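Search products Search

Stillida Bench Loom, 63 cm

17 comments · 177 shares

If you have been weaving on a frame propped against the kitchen table and you keep thinking there must be a nicer way, please go and sit at a Stillida for ten minutes. It's a four-shaft table loom with a weaving width of 63 cm, made in beech, and it folds flat enough to slide behind a bookcase with the warp still on it. I've had one on my own bench since the first batch and I still look forward to it every morning!

The loom comes from a small workshop in Drirkstead, where Hamish Munro and Effie Mackay build the frames and tie up the shafts by hand. They used to make only floor looms. The bench model started as a one-off for Effie's own flat, and you can feel that in the details: the levers sit where your hand falls, the front beam is rounded so it doesn't dig into your forearms, and the back beam has a proper notch for the lease sticks so they stay put while you wind on.

What you get in the box

Loom frame, assembled apart from the castle
4 shafts with 400 polyester heddles in total
Stainless reed, 40/10
Two lease sticks and two warp sticks
Reed hook, threading hook, apron cords
Printed booklet (warping, dressing, first sampler)

You will need a warping board or mill, at least one shuttle, and yarn. The booklet assumes you already have these, so check before you plan a weekend of it.

Weaving on it

The shed is the thing I keep going on about. On a lot of table looms the back shafts open a little less than the front ones, and you end up poking the shuttle through with your fingers crossed. The Stillida's levers are graded, so all four shafts rise to a clean, even height, and a slim boat shuttle glides straight across. I've woven fine linen on it, a sticky Shetland singles, and a cotton waffle that I packed down hard for towels, and only the Shetland needed any coaxing (I strummed the warp every few picks and it behaved).

The beater hangs from above, which gives it a lovely swing. It isn't heavy. If you want rugs you should be looking at a floor loom, and Hamish will tell you the same if you write to him. For scarves, towels, cushion fronts, runners and samples it's a joy.
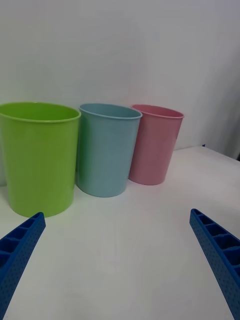
Words: Amber Martens
Updated 24/02/2023

Tension is held by a ratchet on both beams, with teeth close enough together that you can ease off by a hair. This matters more than it sounds! My old loom jumped from slack to banjo string with nothing in between. The pawls are metal, they click nicely, and after a winter of daily use mine show a bit of polish on the edges and no slipping at all.

Threading is comfortable too. The front and breast beam lift off in one piece after you undo two wing nuts, and then you can pull your chair right in and work at eye level. Put the wing nuts in a saucer. I say this as someone who has crawled under a dresser with a flashlight.

Setting up

Allow an evening. The castle goes on with four bolts, and the booklet drawings are clear, although step 9 shows the apron cords from behind and I had to turn the page around to follow it. Tighten everything by hand first, check that the beater swings freely, then go around again with the hex key. Wax the lever slots with a candle end before you hang the shafts.

Wood finish is a thin coat of oil. It will darken a little, and it likes another coat in December when the heating has been on for a while.

Extras

Narari floor stand: folds with the loom, has a shelf for bobbins, and brings the breast beam to a good height for a dining chair. Britt-Marie Wallin designed it and it fits the 63 cm loom only.

Second reed, 50/10: worth having if you like fine cotton.

Raddle, clamps to the back beam: very handy if you warp back to front.

Carry bag: padded, with a long zip. The loom weighs 11 kg, so choose the shoulder strap.

Sizes and ordering

Width of frame 78 cm, depth open 72 cm, depth folded 19 cm. Looms are made to order in small batches and the current wait is about 4 weeks. Replacement cords, heddles and pawls are kept in stock, and Calum Forsyth in the parts room will match pieces for the earlier model if you send him a photo of the lever side.

Shipping is by pallet service to the door. Please open the box on the day it arrives and look over the reed and the castle ends.

Comments (17) Share (177)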